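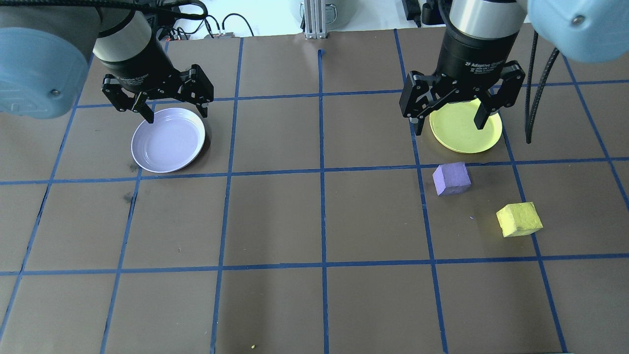

Fig. 5 - Both grippers down at the plates, blue tape grid underneath.

5. If a gripper won't let go

I had this one in June. The left arm took the open command, said it was done, and kept squeezing. The Dostden log showed 3,928 cycles and no fault at all, so don't wait for a red light!

1. Press stop on the Selline panel. Both arms hold where they are.
2. Wait 30 seconds. I know, it feels like ages.
3. Look at the fingers from the side, hands well back. 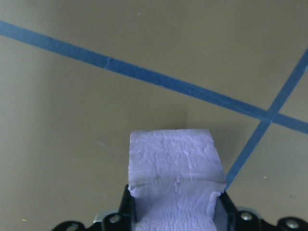
Fig. 6 - Lavender block gripped between the two fingers, bulging a bit over the right one.

4. Set the force to 2 and send "open" again from the panel.
5. Still shut? Power off that arm and ring Ruairi Crichton.

CAUTION: Don't pull the block out by hand. I tried it, the fingers opened all at once and I got a nasty pinch.

Note: foam stays squashed for a while - give it a few minutes before you run the plate task again, or the width check will fail.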